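Student Team Members Wanted: Varada Bin Picking Project

The Varada team is taking new members for the coming season. Varada is a student robotics project that enters one competition a year, the Skitico Picking Challenge. The work is unpaid but can be taken for credit. You do not need to have worked with a robot arm before. Most of the people on the team now had not.

We have nine places to fill. Applications close at the end of November and new members start when the spring semester does.

What the project is

In the Skitico challenge, each team's robot gets a bin of mixed household objects and has to move them one at a time into a second bin. The objects are not known in advance. Organizers pick them from a list of 40 categories, and each team sees the actual items when the run starts. A run lasts 270 seconds. Points are given for each object moved, and points come off for drops, for damage, and for picking up two things at once.

Last season we finished in the middle of the table. Our software found objects well enough but chose poor grasps on anything soft or flat, and we lost time on retries. Fixing that is the main job this year. The gripper is also being redesigned, and the team's test records need someone to put them in order and keep them that way.

Teams may bring their own arm or use one supplied by the organizers. We bring our own software and gripper either way, so the mounting has to be something that can come apart and go back together in the pit area with hand tools.
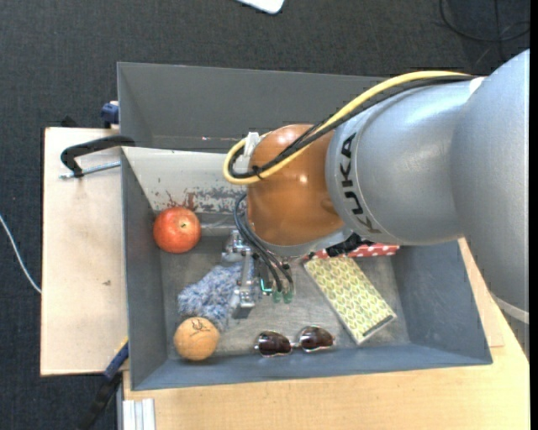 Practice runs take up more of our time than anything else, and every new member takes part in them whatever role they apply for. Two people run a session. One is at the controls with a hand near the stop button, and the other loads the bin, calls out the result of each attempt and writes it down. We choose practice objects that are awkward in different ways. A ball can roll away from the fingers, a shaggy cloth bunches up under the gripper, and sunglasses lying with the lenses up leave very little to hold on to. The bin gets clamped to the table before a session starts, and the person loading it checks the clamps again after every change of objects. We log each attempt, including the ones that are over before they begin, and a normal session gives us 93 attempts if there are no long stops.

The roles

Grasp planning (three places). You will work on the code that decides where and how to grip. This is Python, with some C++ in the older parts. You should have finished a data structures course or be able to show us something you wrote on your own. Experience with point clouds or machine learning is useful. We will teach the robot side.

Mechanical (two places). You will help design, print, machine and test the next version of the gripper, which we call Mushi. You should be comfortable with CAD and willing to make the same part several times with small changes. Cable and hose routing is part of this job and it takes patience. Anything that hangs from the wrist has to survive the full range of motion inside a bin with high walls.

Perception (two places). You will work on cameras, calibration and object segmentation. Calibration has to be redone each time the setup is moved, and we want a procedure that a tired person can follow without mistakes.

Testing and data (two places). You will plan the practice sessions, maintain the object collection and look after Grakar, the small logging tool we wrote for recording attempts. Grakar works, but the reports it makes are hard to read and we would like someone to improve them. You need to be careful and organized. Programming helps in this role, but a spreadsheet person could do it well.

Time

Plan on nine hours a week during the semester. That covers one team meeting, one practice session and your own work. Meetings start at 6:00 p.m. and are usually over by 7:30. Practice sessions are booked in the evening and can run later. In the two weeks before the competition the hours go up, and you should talk with your instructors early if you have exams in that period.

If you already have a job and a full course load, please think about this before applying. We have lost good people in the middle of the season for this reason, and their work had to be picked up by others.

Who can apply

Any enrolled student, undergraduate or master's, from any department. Current members come from mechanical engineering, computer science, physics and industrial design, and one is in linguistics. First-year students are welcome in the mechanical and testing roles.

Everyone completes the lab safety course before entering the robot area. It takes one afternoon and ends with a short written test. Until you have passed it you can attend meetings and work on code, but you cannot take part in practice sessions. Closed shoes are required in the lab and long hair has to be tied back. Food and drink stay outside, apart from any fruit that is in the object collection.

Credit and costs

The project can be taken as a three-credit elective. Members taking it for credit write a report of ten to twelve pages at the end of the season. Members who are not taking credit write two pages on what they did, so that the next person in the role has something to start from.

There is no membership fee. Travel and lodging for the competition are paid from the project budget for everyone who has been active through the season. Meals on the trip are at your own expense, except for the team dinner.

How to apply

Send one page with the following:

Your name, department and year
The role you want, and a second choice if you have one
Something you built, fixed, wrote or organized, and what went wrong with it
The evenings when you are never free

You may attach a resume but it is not required. Please do not send transcripts.

Applications go to Getsemaní Carrillo, team lead, through the form on the Varada page. If the form gives you trouble, bring a paper copy to any team meeting. You will get an answer either way.

We will invite applicants to sit in on one practice session from behind the safety line before we talk with them. The talk takes 20 minutes, with two team members. There is no coding test. We will ask about the thing you described in your application and about how you like to work with other people. For the mechanical role, bring a part or a drawing if you have one -- a photo on your phone is fine.

Questions about the credit option should go to your own department office first, because the rules differ. Questions about everything else can go to Getsemaní.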